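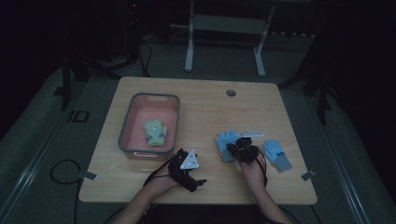
Progress report to the Trolach Fund, 16 Jun 2020

The Trallonville Garden Supply Cooperative has completed the first half of its grant period, and the member catalog of yard ornaments, planters and hand tools is now open for orders. Since January the cooperative has shipped 3,692 items against a target of 3,000 for the full year. Planters remain the strongest line. Small goods have done better than planned, with knit gloves in light green and light blue, like those on the table in the photograph, added to the spring list at the request of members. The price of the gloves has been held at the level approved in the grant agreement.

Enrollment stands at 633 households, of which 126 joined through the Harnov branch. Delivery to Harnov was delayed in the early spring while a new carrier was engaged, and orders there are now filled within nine days.

The supply contract with Pakzad for glazed pots was renewed on the same terms. Breakage in transit remains higher than the cooperative would wish, and heavier cartons are being tested on the larger sizes.

Spending is within budget on all lines except freight. The cooperative requests approval to move unspent printing funds to freight for the second half of the year. A revised budget table is attached.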